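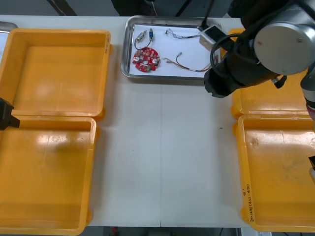
Yellow bins and a steel tray on a white worktable.

Home | Reading Room | Color Collection | Checklists | Contact

Lultalance Color Collection
Inspection checklist: historical color charts and viewing area
Inspection date: 2023-02-10
Inspected by: Aino Ahonen
Checked by: Eero Koskela

Mark each line OK, ACTION or N/A. Write a comment for every ACTION line. Comments on OK lines are welcome if they will help the next inspector. Do not leave a line blank.

SECTION A. STORAGE OF CHARTS AND SWATCH BOOKS

A1. Cabinet doors close and lock. OK
Comment: The lower door on the Flirnier cabinet needs to be lifted slightly before the key turns. Same as in August.

A2. No charts stored on top of cabinets or on the floor. OK

A3. Each chart is in its own folder, with a sheet of plain tissue facing the painted side. ACTION
Comment: 2 folders in the drawer of hand-painted watercolor tables had no tissue. One of them has a faint green mark on the inside of the folder, opposite the verdigris row. New tissue put in. Folder kept for Bindu Thomas to look at. The painted patches were not touched.

A4. Swatch books lie flat, spines supported. OK
Comment: The large dyer's book is still too big for its shelf, but the board under it carries the full width now.

A5. Arsenic label on every item listed in the pigment register. ACTION
Comment: Label missing from the wallpaper maker's sample book (emerald green, Scheele's green). The box is labeled, the book isn't. If somebody takes the book out of the box there is no warning on it. Tie-on tag needed, do not stick anything to the cover.

A6. Nitrile gloves in the drawer next to the labeled items, at least two sizes. OK

A7. Lead white and vermilion samples in closed containers. OK
Comment: Lids checked by hand. One jar has an old cork and a new screw cap over it. Leave as is.

SECTION B. LIGHT

B1. Blinds down when the room is not in use. OK

B2. Reading at the table no higher than 50 lux with the charts out. ACTION
Comment: The meter gave 89 lux at the window end of the table and 40 lux at the door end. The blind at the window end doesn't reach the sill. Until it is fixed, put charts out at the door end only. Sign placed on the table.

B3. Blue wool card in place and dated. OK
Comment: Compared with the covered half. No change I could see in the top strips.

B4. Viewing booth lamps all working, no flicker. OK
Comment: The Budix booth takes a while to settle. Readings taken too early come out warm. Let it run before anyone starts comparing a chart with a modern standard.

B5. Booth walls clean and neutral gray, no tape, no notes. ACTION
Comment: A yellow sticky note was on the back wall of the booth. Removed. A strong color next to a pale patch changes how the patch looks, and we had a complaint last year about pinks that turned out to be this.
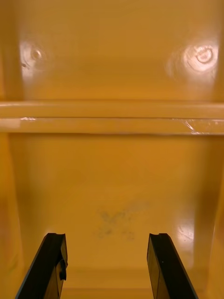

Glossy yellow-orange plastic under overhead lighting.

SECTION C. HANDLING AND TABLES

C1. Table wiped dry before charts come out. OK

C2. Pencils only. No ink, no highlighters. OK

C3. Clear route from the cabinets to the table, no cables across the floor. OK
Comment: The booth cable now runs along the wall. Joonas Niskanen fixed the clips.

C4. Readers told not to fan the swatch books. ACTION
Comment: The rule is on the old sheet but was dropped from the new one. The Lahtinen set has flaking at the corners of the darker reds and should not be fanned at all. Put the line back.

C5. Weights covered in cloth, no bare metal on painted surfaces. OK

C6. Hands washed after handling any labeled item, even with gloves. OK
Comment: Soap refilled.

SECTION D. ROOM

D1. Temperature and humidity log filled in. OK
Comment: Handwriting on the second page is hard to read. Please print.

D2. No signs of damp, mold or insects. OK

D3. Fire extinguisher in place, tag in date, nothing stacked in front of it. OK

D4. Emergency list by the door is current. ACTION
Comment: The list still has the old front desk number. Pentti Honkanen has the new one.
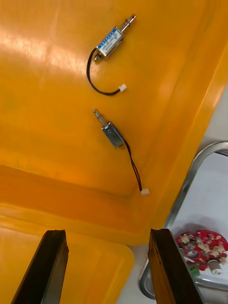

Two small solenoids with leads and connectors, orange tray.

FOLLOW-UP

A3 and A5: Bindu Thomas. Tags and tissue are in stock.
B2: blind to be measured and reordered. No charts at the window end in the meantime.
B5: closed during inspection.
C4: Aino Ahonen to correct the reader sheet.
D4: Pentti Honkanen.

Items still open at the next inspection are carried over under the same line number. Don't renumber.

Comments (4)

Joonas Niskanen
On B2, was the ceiling light on for both readings? When I measured at the window end with it off I got a much lower number. Would be good to write that on the form.

Aino Ahonen
Yes, on for both. I'll add a line for it.

Bindu Thomas
I looked at the folder from A3. The mark is on the paper only and the patch itself is stable. The paper of the chart is a bit brown behind that row, but it is in the photos from when the chart came in, so nothing new. The tag for A5 is done.

Eero Koskela
Can we have A6 say which sizes? I found medium and large. A reader with small hands had to borrow from the other room.

Home | Back to Checklists | Print this page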